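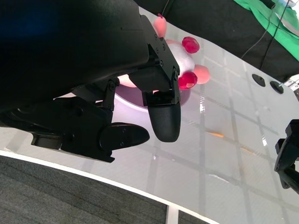
Two-fingered gripper above a white table, with a plush toy behind it.

Reference > Film > Science fiction > Caltarano

Caltarano
Article by the Film Desk, 10 August 2023

Caltarano is a science fiction drama set in the port town of Lesside, where cargo crews live under contract to a single shipping company. It runs for 13 reels in its original cut and was the second feature from the Nomham studio.

Plot
A dock mechanic finds that her contract has been sold to a rival yard and has seven days to buy it back. She takes night work on a salvage boat, where the crew is hiding two stowaways.

Production
Most interiors were built in a former cannery in Nomham. The harbor scenes were filmed in August. The score, by the Mokgethi ensemble, uses mainly brass and hand drums.

Reception
Reviewers praised the music and the salvage scenes. Several found the ending rushed.

Contact | Copyright | Back to top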